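Ticket 234: wrist camera sees a plain brown table and no blocks (sim only) 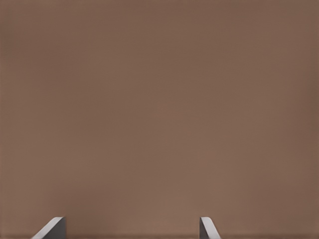
Wrist camera view in the simulator, gripper open, start of the sort task

Opened by: Shobha Panicker
Project: Lục (student robotics club, block sorting entry)
Component: simulator scene, wrist camera
Priority: high, we can't record practice runs until it's sorted
Status: closed

What I was doing

Loading the sort task in Tosska with the new scene file, the one with the brown table that Ottilie made after the March meet. Gripper open, arm at its start pose, blocks meant to be spread out on the table in front of it.

What I expected

Blocks! Red ones and blue ones, somewhere between the fingers or a bit further up.

What I got

Brown. Two fingertips at the bottom and brown all the way up. The detector returns an empty list, the planner takes that to mean the job is done, and the run ends with a full score, which is very funny and no use to us at all. The console is clean apart from one warning:

WARN scene: 41 bodies loaded, 0 in camera view

So the bodies do exist somewhere. The new table does look lovely, by the way, the soft shading towards the edges is so much nicer than the old flat grey.

Comment 1, Bình Đàm

Ooh, good one. Can you try these and tell me what changes?

1. Reload the scene with the arm left alone, and look from the overview camera.
2. Print the position of any one block.
3. Swap back to the old grey table with everything else the same.

My first guess is the camera mount. If the tilt is wrong you could be looking at a bare patch of table with all the blocks behind you.

Comment 2, Shobha Panicker

Did all three.

1. Overview camera: table, arm, no blocks. So I don't think it's the tilt.
2. block_07 position: 0.31, 0.12, -0.04. The other ones I tried have the same last number.
3. Grey table: blocks are back, all fine, detector happy.

I also moved the wrist camera by hand to five or six spots over the brown table and got the same plain brown in every one.

Comment 3, Bình Đàm

That minus sign is your culprit, or at least it's standing next to the culprit. Height is measured from the table top in our task files, so anything below zero is inside the table. The blocks are there, they're just buried. Which means Tosska isn't dropping anything, and I take back what I said about the mount.

Question for Ottilie: is the brown table the same thickness as the grey one?

Comment 4, Ottilie Wallner

No, it's thicker! I modelled it on the real table at the Holimero hall, and I was so pleased with the colour that I didn't think about the origin. On the grey table the origin is on the top surface. On the brown one I left it in the middle of the slab. So the top has moved up and the blocks have stayed where they were.

I can fix the model tonight. Would you like the origin moved, or an offset in the scene file?

Comment 5, Sơn Thân

Please move the origin. An offset works until somebody copies the scene for another task and forgets the line, and then we get this ticket again with a different table.

I do have a question about physics though. If the blocks start inside the slab, why don't they get pushed out? I'd have expected them to shoot off across the room like popcorn.

Comment 6, Bình Đàm

Great question, and I had to go and look. The blocks are frozen for the first 400 steps so that the arm can settle, and the planner asks for its picture before they're released. With an empty list the run stops there and then. I let it carry on past step 400 just to see, and yes — popcorn. I've saved the replay in the shared folder under "popcorn", please watch it, it's the best thing we've made all term.

Comment 7, Ottilie Wallner

New table model is up. Origin on the top surface, same brown, same size. I've put a note in the model folder saying where the origin has to go. Also watched popcorn four times.

Comment 8, Shobha Panicker

Pulled it and reloaded. Blocks are on the table, the wrist camera sees them, and block_07 now sits at 0.02, which is half a block high, just as it should be. The console warning has gone too.

One thing I'd love before we close: an empty list on the very first picture shouldn't count as a finished run. We had a full score on the practice board for sorting nothing. I've deleted it, Sơn, sorry, I know you were fond of it.

Comment 9, Sơn Thân

It was our only full score!

Agreed though. I've changed the planner so that an empty first picture gives an error and stops the run. The message reads "no blocks seen at start, check scene heights". There's a test for it as well, using the old brown table on purpose, so please don't delete that file from the tests folder even though it looks like rubbish.

Comment 10, Nga Thân

Checked both changes on the club laptop and on mine. The sort task runs from start to finish on the brown table, and the old table file stops with Sơn's message. Merged as change 2,891.

For anyone with a local copy: clear the Tosska model cache after you pull, or you'll keep loading the thick table with the old origin. It caught me out for one run. The command is in the club notes under "cache".

Closing. The detector still mixes up red and orange under the warmer light, and that has its own ticket — Bình has already started on it.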